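Visit notes, Brarnon test hall, Jerthorpe. August. Written up for the cell maintenance group.

## Purpose of the visit

We run two single-arm cells and are due to take on a two-arm one before the winter. Brarnon has had a two-arm tabletop cell in service at Jerthorpe for long enough to have worn things out on it, and agreed to let four of us spend a working day with the people who look after it. We wanted three answers: how the arms are referenced to the table, how the hands are maintained, and how the simulated copy of the cell is kept in step with the real one.

Arrival was at 8.30 am. Parking is behind the hall, and safety shoes are required past the yellow door. Lockers take a one-pound coin.

## The cell

The cell stands in the north bay, inside a mesh guard with a single interlocked gate. Two arms are bolted to a common steel beam along the operator's side of the table. The beam is older than either arm and was drilled again when the second arm was fitted, so there are two sets of holes. The unused set is plugged and marked with paint.

Each arm carries a five-digit hand on a quick-change flange. Cables run down the outside of the forearm in a loose sleeve with two clips. We asked why they were not routed inside. Brarnon tried this for one season and found that changing a hand cable took most of a shift. With the outside sleeve it takes under an hour.

The controller cabinet is on the far side of the guard and can be opened without entering the cell. Filter mats are changed monthly. The fan on the left-hand cabinet door had been replaced with a larger one and the hole opened up with a file, neatly enough.

## Referencing

Both arms are referenced against three dowels set into the table. A pointed probe replaces the hand, the arm is jogged to each dowel in turn, and the offsets are written to the controller. The job is done:

- after any collision stop
- after a flange has been undone
- at every 188 running hours

The 188-hour figure comes from the log. They began at a longer interval and shortened it when the right arm was repeatedly out of limits at the check. The left arm has never been out, but both are done together to keep one record sheet.

The most useful detail for us was the order of work. The table dowels are cleaned first, then the probe is checked for run-out in a small V-block, and only then is the arm touched. Our own sheet has the probe check last.

Watch the torque on the flange screws. Brarnon tightens in a cross pattern in two passes and marks each head with a paint pen. Screws are used once.

## Hands

The hands take up more time than the rest of the cell together. Finger tendons are changed at 3000 grasp cycles, or sooner if the closing time drifts. The stripped hand on the bench had reached 2238 cycles before a thumb tendon frayed at the pulley. Its pulley had a burr on one flange which could be felt with a fingernail but was hard to see.

Procedure as shown to us:

1. Remove the hand and fit the blanking cap to the flange.
2. Release tension on all digits at the palm block.
3. Take off the back plate and lay the screws out in the printed tray. Two lengths are used and they will cross-fit.
4. Draw the old tendon out with the new one tied behind it.
5. Tension to the mark, cycle fifty times unloaded, tension again.
6. Refit and reference the arm.

Spare tendons come ready cut from Drernimum in sealed bags. Brarnon used to cut its own and gave it up over uneven crimps. Finger pads are glued and tend to lift at the edge nearest the tip.

## The simulated copy

After lunch (canteen, adequate) we moved to the upstairs room. The simulated cell is called Nugroho and runs on one workstation under the desk. Any new motion is run there before it is released to the floor, and any change to the real cell has to be entered there the same day. Forearm covers, wrist housings and hand models all carry a revision number matching the parts list, which was at 1966 entries when we looked.

The setup on screen in the afternoon was used for checking clearance between the right arm and the items under it. The hand points towards the slatted crate while the forearm passes over the white tray, so the approach height has to be set from the forearm and its housing as well as from the fingertips. Left hand upright by the bowl, clear of the middle of the table.
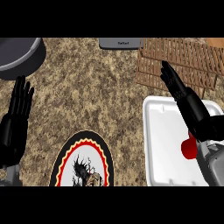 Brarnon's line on clearance was that the collision shapes should be drawn slightly larger than the real covers, and they add a margin of a few millimetres throughout. Nugroho's own handbook takes the other side and says that oversized shapes hide a badly referenced arm, and that the margin belongs in the motion planner where it can be read and changed. We heard both views argued at length. The present arrangement is a margin in each place, which makes the planner refuse some reaches that the real arm manages easily.

Render settings were not discussed much. Table textures are swapped freely, and no maintenance record is kept of them. Masses and friction values are recorded.

## Points to take back

- Move the probe check ahead of jogging on our referencing sheet.
- Order single-use flange screws and a paint pen.
- Ask Drernimum for lead time on cut tendons. Brarnon waits up to six weeks.
- Decide where the clearance margin is held before the two-arm cell arrives, and write it down in one place.
- Check the pulleys on our spare hand for burrs.

We left at 4.15 pm. The blank referencing sheets and the tendon procedure are in the shared folder under Jerthorpe. The flange drawing is still to come.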